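Helmy House Activity Room Group
Minutes of the regular meeting, 1 July 2022
Chair and note-taker: Bongani Pretorius

The February minutes were read and accepted with one fix: the shelf paint came from the Clustlow store, and the notes had said Fletton. Everyone was glad to hear that the tidying plan is finally moving!

1. Baskets for the tables

The plan is to get rid of the old shoeboxes and give every activity table a woven basket of its own. We looked at the wicker one and people liked it a lot. It has a braided rim that goes all the way around, rounded corners, and an open weave that lets crumbs and eraser dust fall through onto the table where they can be wiped up (the shoeboxes kept every crumb we ever made). We agreed on wicker for all the tables, six baskets in total, with 300 dollars set aside for baskets, labels and hooks together. Bongani will place the order with Fletton.

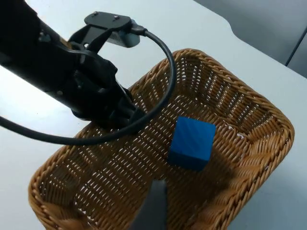

Reading time: 2 min

2. What goes in them

Long and lively talk on this one. The Clustlow room sorts by color and loves it. Our own afternoon group would sooner sort by activity — building things in one basket, drawing things in another — and after some back and forth that is what we picked. Small beads stay in lidded jars, as they would go straight through the weave. Scissors stay in the drawer.

Labels will be tied to the rim with string. Tape was tried on the shoeboxes and peeled.

3. The Tedeck shelves

The Tedeck shelves are up along the hallway and they look wonderful. The bottom shelf is 40 centimeters deep, so a basket can slide in lengthwise with room for a hand on either side. The top shelf still needs a second coat. We will leave it bare until that is done and keep the paper rolls in the closet for now.

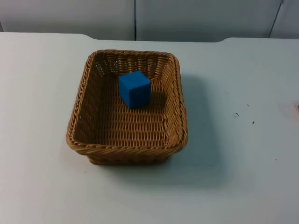
4. Clean-up time

Clean-up at the end of the afternoon takes too long, and we all want the children to do more of it themselves. The new routine is one basket per table, everything back in it, then the basket goes to the shelf. Wicker is light enough for small arms, which helps a great deal. We also talked about how to show the little ones where to start, and the idea everybody got excited about was a starter piece: one bright block set in the basket before the rest, like the blue cube near the back wall of the basket, which really pops against the tan weave. Bongani will pick a starter piece for each table from the block bin.

5. Block bin

The bin was sorted and washed, with 77 blocks kept and the chipped ones thrown out. Great work, and what a difference it makes. Helmy House will keep the spare foam mats too, at least until the fall.

6. Other business

Sign-up sheet for shelf painting is on the closet door. Old shoeboxes are free to anyone who wants them. Next meeting will be set once the baskets arrive.

Helmy House Activity Room Group | Contact the office | © 2022 Helmy House | Back to top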